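Our third autumn with the theater group

I promised to write more often and then I did not write the whole spring. Today is 5 June 2025 and I have a free evening, so let me tell about the play.

For those who are new on this page: I belong to an amateur theater group in Pinduvbridge. We are a small town and a small group. Some of us have acted before in another country and in another language, and some have never stood on a stage. I came to it through my neighbor Tarmo Sepp, who asked me to carry a sofa up some stairs, and at the top of the stairs was a rehearsal.

This year we play "The Ferry at Misancombe." It is written by Ojārs Dzene, who is also a member and who plays the ferryman. The story is about a village where the ferry stops to run and the people on the two sides of the river slowly forget each other. The first version had 13 speaking parts. We are seven people. For a month Ojārs cut and joined the characters together, and in the end the postman and the priest became one man, which I think made the play better. He does not agree with me yet.

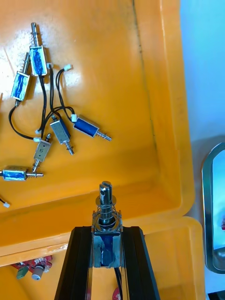 Small solenoids in an orange bin.

My part is the schoolteacher. She has one long speech in the second act, and I have a difficult relation with this speech. In my own language I can hear where a sentence wants to rise. In English I have to learn it, like one learns a song. I mark my pages with a pencil, a small line for a breath and a double line for a real pause. Tarmo says that I breathe too much. Ojārs says that the teacher is a person who waits for the class to be quiet, so she may breathe as much as she likes.

We rehearse on the upper floor of the old Rebane building, where there was a dance school once. The floor is very good and the heating is very bad. In February we did the whole wedding scene in our coats. The bride had gloves on, and the ring did not go over the glove, so now in the play she puts it in her pocket. The audience will think it means something. 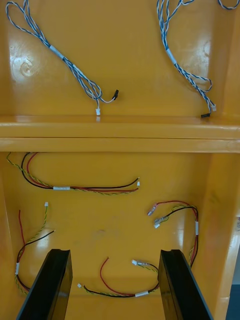 Cables and wire harnesses, sorted in a two-part tray.

The biggest question was the money. The hall where we perform has 563 seats, and we have never filled even the half of it. The rent is the same if the people come or not. We looked at the numbers from last year, when we played a comedy, and after the rent, the printing and the costumes there was $2,704 left. I was surprised, I had thought we were in debt. This will pay for most of the new play, if we sew the costumes ourselves and do not build the real boat that Ojārs drew.

About this boat there was a long discussion. He wanted it to turn on the stage. In the end we agreed on a rope across the stage and a lantern, and the actors walk slowly along the rope as if they stand on a deck. We tried it last week with the lights off and only the lantern on. I sat in the seats to watch, and I forgot to come in with my own line.

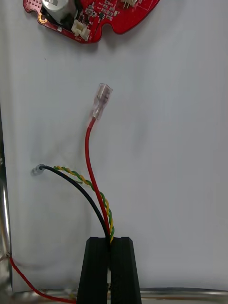 There is still much to do before September. The last scene has no ending. There are two versions, one where the ferry comes back and one where we only hear a bell, and we read both of them aloud on the same evening and voted. The vote was four to three for the bell. Then Ojārs asked if he could write another one, and we could not say no to him because it is his play.

I have also started to learn the songs. There are only two, and the second I sing together with Tarmo, who is always a little ahead of me. If somebody who reads this plays the accordion and lives near Pinduvbridge, please write to me under this post. We rehearse in the evenings and there is always tea.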